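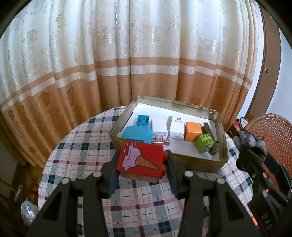 Bremwood Toy Library Catalogue

Version 4, last changed Fri 13 September

This is the open copy of the lending catalogue kept by the Bremwood Toy Library. It holds one row for each item that can be borrowed, plus a second table of loans with the borrower details taken out. It is meant for other toy libraries that want a starting point for their own lists, and for anyone looking at how small lending collections are used.

What is in the folder

items.csv - the catalogue, 265 rows
loans.csv - loans by item and month
categories.txt - the 13 category names and what belongs in each
changes.txt - notes on each version

Columns in items.csv

item_id: a number that is never used again, even after an item has been withdrawn.
title: the name on the shelf label. Where a toy has no name of its own we made one up, so do not expect it to match a shop listing.
category: one of the names in categories.txt.
age_from: the youngest age in years, taken from the packaging. Blank if the packaging was lost before the toy reached us.
pieces: the number of parts at the last check. Sets with loose bricks are weighed instead, and the weight in grams goes in the notes column.
condition: good, fair or repair.
notes: free text. Spelling has been left as typed.

Columns in loans.csv

item_id, month, loans, late_returns. A loan that was renewed counts as one loan, under the month it began. Months with no loans for an item are left out, so a missing row means zero.

Where the data came from

The first version was typed up from index cards. Later rows were entered straight into Skasus, the lending program we use at the desk, and exported from there. The Brultport branch joined in May and its stock was added in version 3. Brultport items have a B in front of the item_id.

Known problems

Puzzles were filed under two categories until version 2, and a few may still be in the wrong one. The condition column was filled in by different people and "fair" covers a lot of ground. Titles with accents, such as the Đàm picture lotto, may show up wrongly if the file is opened as anything other than UTF-8. Late returns at Brultport were not recorded before the branch moved to Skasus, so those cells are blank and should not be read as zero.

What was removed

Names, addresses, membership numbers and exact loan dates. Items borrowed by only one household have been left out of loans.csv altogether but stay in items.csv.

Use

Free to copy and change. Please say where it came from and which version you used. Corrections can be left at the desk in Bremwood - give the item_id and the column, and they will go into the next version.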